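3.2 Equipment planning and unit costs

The purchasing plan for the Hodel site was drawn up in May, before any task list had been agreed. This order of events shaped most of what follows. The budget allowed for six hand-held grippers, and the choice lay between the Stisten pair, sold with its own mounts and charging base, and a set assembled from parts supplied by Lu. The second option was cheaper per unit but carried no repair contract. We treated repair as a planning cost and entered it in the same table as the purchase price.

Finger pads were budgeted separately. In household sorting work the pads meet knitted fabric, thin plastic and smooth molded goods within a single session, and wear is difficult to predict from supplier data. The plan set aside 62 replacement pads for the first term of use. Cables, power adapters and lighting were grouped under one line, which proved too small – adapters alone used up more than half of it. Figure 4 shows the type of tabletop work for which the grippers were bought.

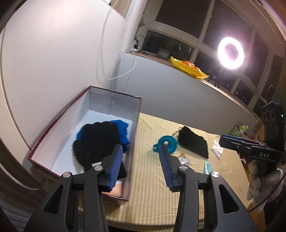
Figure 4. Hand-held grippers at a table with an open box, a black knitted glove and small household items. The ribbed blue finger pads fall under the consumables line of the budget.

Iltell, commenting on an earlier draft of this section, objected that a consumables line of this kind hides the real price of a gripper. In that view, pads, cables and spare pivots should be charged to each unit from the start, so that a buyer comparing two offers sees one figure for each. The comment also noted that a low purchase price often passes review simply by being the only number on the first page.

We accept the point in part. Charging pads to units is workable where every unit carries the same load. At Hodel the load was uneven, and two grippers received most of the use. We therefore kept the shared line but added a per-unit estimate based on 2000 grasps, with a planning period of 36 months. Under this estimate the gap between the two options narrows, and the Stisten pair becomes the less costly choice once a single major repair is assumed. Without such a repair, the Lu set remains cheaper over the full period. Staff time for fitting pads is excluded from both totals and is taken up in Section 3.3.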